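The Clock at Nastulden

The whole town of Nastulden came out the morning the clock was due to strike again, and oh, what a morning it was! The bakery had its doors propped open, the river was high and loud under the bridge, and up on the hill the tower stood with its face washed for the first time in my life.

I was the apprentice. I had been one for 18 days, which made me an expert in sweeping and in holding the lamp. My master had come over the pass from Sela with a mule, three trunks and a cough, and she had taken me on because I could climb 800 steps a day and still want supper.

"Listen," she said to me that first night, up among the beams. "What do you hear?"

"Nothing."

"Good. Remember it. You'll miss it."

She taught me wheels before she taught me anything else. She would set one on its edge and turn it toward the window, and I had to tell her what was wrong with it before she would let me eat.
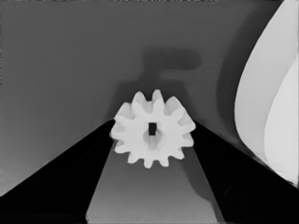 A wheel on its edge, the slot dark at its heart.

I loved them, I really did! I loved how a thing so plain could carry an hour from one side of a room to the other. By September I was dreaming in teeth, and I woke up with my fingers laced together.

The trouble was the seventh bell. The old makers at Wegener had cast seven and hung them all, but in every story my grandmother told, only six ever rang. The last one was for the day the river people came home from Deliso, and they had never come home. My master didn't care for stories. She wanted all seven to sing.

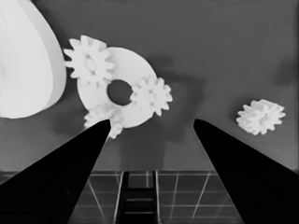 The night before the striking I couldn't sleep, so I crept up the tower in my socks. My master was there already, with the spare parts spread out in the lamplight. She had heaped three toothed wheels on a flat white ring so that they half hid it, and she was looking down through the round hole in the middle as if there were water at the bottom.

"I heard it," she said. "Just now. The seventh."

"But the weights aren't hung yet."

"I know they aren't."

So we sat, the two of us, knees up, hardly breathing. And then it came, low and sweet, so soft I felt it in the boards first. Down on the river, far off past the bend, somebody was answering with a horn.

My master grabbed the lamp. I grabbed my boots. We ran down every one of those steps, shouting for the town to wake up.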